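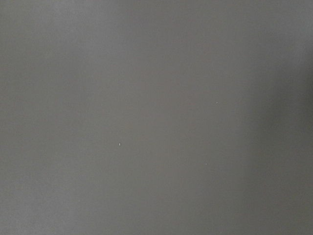

¿Con cuánta antelación hay que revisar la bicicleta de alquiler antes de una etapa larga?
La tarde anterior, con luz de día y con el taller todavía abierto. Por la mañana se repite solamente la parte corta: neumáticos, frenos y cierres.

Lista de revisión para salidas en bicicleta de varios días
Ruta Clurance, grupos con vehículo de apoyo
Versión de marzo, con comentarios de los guías

Esta lista la usamos en Destis para todos los grupos de la ruta Clurance. La escribí primero en inglés y después la pasé al español para los compañeros que trabajan con Eliseo Olvera, así que pido disculpas si alguna palabra de mecánica no es la que se usa en su país. Donde había duda he puesto dos nombres.

Cada punto lleva tres casillas: bien, a reparar, no procede. El comentario se escribe debajo, con las iniciales de quien revisa. Una bicicleta con un punto "a reparar" en los apartados 1, 2 o 3 no sale.

Apartado 1. Ruedas y neumáticos

1.1 Presión medida con manómetro, las dos ruedas. Apretar con el dedo no vale como medida.
1.2 Banda de rodadura sin cortes, sin tela a la vista, sin piedras clavadas.
1.3 Flancos sin grietas ni bultos.
1.4 Radios: tocar todos por parejas. Si uno está flojo, la rueda va al taller.
1.5 Cierre rápido o eje pasante bien cerrado, con la palanca hacia atrás.
1.6 La rueda gira libre y no toca la zapata ni la horquilla.

Comentario de Kirsty Cruickshank: En los neumáticos Sturnico de la temporada pasada, los cortes pequeños se cierran solos y no se ven con la rueda inflada. Yo desinflo un poco, doblo la goma con las dos manos y miro. Se tarda más, pero en el tramo de la cantera tuvimos tres pinchazos en una mañana y dos venían de cortes viejos.

Comentario de E. O.: De acuerdo. Pido que se anote también si la cámara está parcheada. Al cliente le da igual, a mí no.

Apartado 2. Frenos

2.1 La maneta no llega al manillar cuando se aprieta fuerte.
2.2 Pastillas o zapatas con material suficiente, igual en los dos lados.
2.3 Disco sin grasa. Limpiar con alcohol y paño limpio, nunca con el paño de la cadena.
2.4 Cable sin hilos rotos en la punta. En los hidráulicos, latiguillo sin humedad en las uniones.
2.5 Prueba en marcha: diez metros, primero freno trasero, luego delantero.
2.6 El cliente sabe qué maneta es la delantera. Preguntarlo en voz alta y esperar que la toque.

Comentario de Niall Strachan: El punto 2.6 es el que más se olvida. Los clientes que vienen del Reino Unido tienen el freno delantero a la derecha en su casa, y nuestras bicicletas de la flota sur lo tienen a la izquierda. Con una señora en enero cambiamos los latiguillos la noche antes porque no se acostumbraba. Fue media hora de trabajo y después bajó el puerto muy tranquila.

Apartado 3. Dirección, sillín y cuadro

3.1 Dirección sin holgura: freno delantero apretado, empujar adelante y atrás.
3.2 Potencia alineada con la rueda.
3.3 Tija por debajo de la marca de máximo. Altura apuntada en la ficha del cliente.
3.4 Sillín que no gira ni bascula.
3.5 Cuadro y horquilla sin fisuras, mirando sobre todo las soldaduras y la caja del pedalier.
3.6 Portaequipajes con los cuatro tornillos. Apretar cada uno con llave.

Comentario de Ishbel Cowie: En 3.6 encontré un tornillo que era más corto que los otros y entraba solo dos vueltas. Estaba "bien" en la revisión anterior, porque estaba apretado. Si se cambia un tornillo, que sea de la misma medida.

Apartado 4. Transmisión

4.1 Cadena medida con calibre y lubricada.
4.2 Todos los piñones entran, también el más grande, con la bicicleta colgada.
4.3 Patilla del cambio recta.
4.4 Pedales apretados. Recordar que el izquierdo lleva rosca al revés.
4.5 En las eléctricas: batería cargada, cierre con llave, contactos secos, y la llave guardada en la bolsa del guía.

Comentario de K. C.: En las etapas de polvo hay que lubricar menos cantidad y más veces. Con mucho aceite se hace una pasta y la cadena suena peor que seca.

Apartado 5. Lo que lleva cada ciclista

5.1 Casco sin golpes, cinta ajustada, caben dos dedos bajo la barbilla.
5.2 Luz delantera y trasera, cargadas. También de día, por los dos túneles.
5.3 Chaleco reflectante.
5.4 Agua: dos bidones llenos a la salida.
5.5 Cámara de repuesto de la medida correcta, desmontables y bomba.
5.6 Tarjeta con el teléfono del guía y del vehículo, grupo sanguíneo si el cliente lo quiere dar, y alergias.
5.7 Algo de abrigo, aunque por la mañana haga calor.

Comentario de N. S.: Para 5.7, el collado está a 700 metros más de altura que el hotel. La gente sale en manga corta y arriba tiembla. El guía que cierra lleva dos cortavientos de sobra.

Apartado 6. Vehículo de apoyo

6.1 Remolque: enganche, cadena de seguridad, luces y matrícula.
6.2 Soportes sujetos. Cada bicicleta con dos correas.
6.3 Botiquín completo y con fechas vigentes. La lista está en la tapa.
6.4 Dos ruedas completas de repuesto, delantera y trasera.
6.5 Agua para rellenar, en garrafas cerradas.
6.6 Teléfono con cargador y radio probada con los dos guías.
6.7 Combustible para toda la etapa. La gasolinera de Buchanan cierra a mediodía los domingos.
6.8 Extintor al alcance del conductor, no debajo de las maletas.

Comentario de I. C.: La radio no funciona entre el kilómetro 10 y el desvío del molino. Hemos acordado que el vehículo espera en el desvío hasta que pasa el último ciclista, y solo entonces sigue. Por favor, no adelantarse para preparar la comida. La comida puede esperar.

Apartado 7. Ruta y tiempo

7.1 Parte meteorológico leído la noche anterior y otra vez a las seis.
7.2 Viento en el puente: si el parte anuncia rachas fuertes, se cruza a pie.
7.3 Obras o cortes consultados con el hotel de llegada.
7.4 Hora de salida comunicada al hotel.
7.5 Punto de retirada elegido y conocido por los dos guías.
7.6 Charla de salida hecha, en un idioma que todo el grupo entiende.

Comentario de Iona Leckie: Sobre 7.6. Hablar despacio no es suficiente. Si hay una persona que no sigue la charla, se le explica aparte, con gestos si hace falta, antes de que monte en la bicicleta. Yo misma aprendí español siendo ya mayor y sé muy bien lo que es decir "sí, sí" sin haber entendido nada.

Comentario de E. O.: Añadiría la grava suelta de la bajada del molino. Se avisa en la charla y se vuelve a avisar arriba, con todo el grupo parado y los dos pies en el suelo.

Apartado 8. Al llegar

8.1 Contar ciclistas y comunicar la llegada al hotel.
8.2 Preguntar a cada persona por dolores, ruidos y caídas, también las pequeñas.
8.3 Bicicletas bajo techo y con candado.
8.4 Baterías en carga sobre suelo que no arde, separadas entre sí.
8.5 Hoja firmada y fotografiada el mismo día.

Pendiente para la próxima versión

La bicicleta 549 sigue con ruido en el pedalier. Kirsty la desmontó y no encontró la causa; mientras no se sepa, queda de reserva y no se entrega a clientes.
La 414 espera una patilla de cambio nueva. El pedido está hecho.
Falta decidir si el casco propio del cliente se revisa igual que el nuestro. Mi opinión es que sí, pero Niall piensa que algunos se ofenden. Lo hablamos el jueves.
Traducir la tarjeta del punto 5.6 al francés.

Las correcciones de esta lista, también las del idioma, se envían a Iona Leckie, oficina de Destis.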